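Caméra poignet et objets transparents : garder ou jeter les épisodes ?

dlynch_labo
Posté le sam. 5 février

Bonjour à tous,
On collecte des démonstrations en téléopération pour une politique de saisie par imitation. 956 épisodes à ce jour, 2 caméras (une fixe, une au poignet), pince parallèle Gandeck. La tâche comprend une coque transparente et c'est là que ça coince : sur la vue poignet, le contour se confond presque avec le mur. La perte de validation stagne sur ce sous-ensemble alors qu'elle descend normalement sur le reste.

Vue poignet, doigts serrés sur la pièce beige :

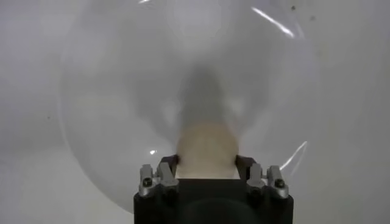
Vue poignet -- coque transparente devant mur clair, reflets côté droit.

J'ai 63 épisodes de ce type. Je les retire du jeu ou je les garde tels quels ?
Dymphna

Quinlan_76
Je retirerais. Un bord gris sur fond gris, après redimensionnement et compression, il ne reste pas grand-chose. Le réseau va s'accrocher au reflet en diagonale en haut à droite, et le jour où l'éclairage bouge, il est perdu.

e.fahy
Pas d'accord. Si la coque fait partie de la tâche au déploiement, elle doit être dans les données. En la retirant, tu obtiens une belle courbe et une politique qui n'a jamais vu de plastique transparent. Je commencerais par le fond : un panneau mat foncé derrière la zone de travail, et une nouvelle série.
Eamon

Quinlan_76
Et au déploiement il y aura un panneau foncé ? Tu déplaces le problème.

e.fahy
Non, on mélange. Fond clair et fond foncé, à parts égales, même consigne à l'opérateur. Chez Studberg on a procédé comme ça en septembre sur des flacons, le taux de saisie est remonté dès le premier réentraînement. Je n'ai pas les chiffres par fond, donc à prendre comme tel.

dlynch_labo
Le fond sera clair en production, ça ne changera pas. Je peux quand même varier pendant la collecte. Côté compression, on enregistre en H.264 avec les réglages par défaut de Hindico, je n'avais pas regardé de ce côté.

brasseur_n
Regarde-le en premier. Les dégradés doux sont ce que l'encodeur écrase le plus volontiers. Exporte 3 épisodes en PNG et compare le liseré de la coque avec la version vidéo. Vérifie aussi l'exposition auto au poignet : un bloc noir en bas, un mur pâle derrière, la mesure peut varier d'un épisode à l'autre.

Quinlan_76
+1 pour l'exposition. À figer avant toute nouvelle série. Pour les anciens épisodes je maintiens : à sortir, ou au minimum à sous-pondérer.

dlynch_labo
L'exposition était en auto, vérifié dans la config. Je la bloque, je passe en PNG sur la vue poignet et je relance une série avec les deux fonds. Les anciens restent sur le disque avec une étiquette à part -- j'entraînerai avec et sans, à graine identique, et je posterai les deux courbes dans ce fil.

e.fahy
Pense à évaluer sur le robot aussi. La perte de validation seule ne départagera pas les deux.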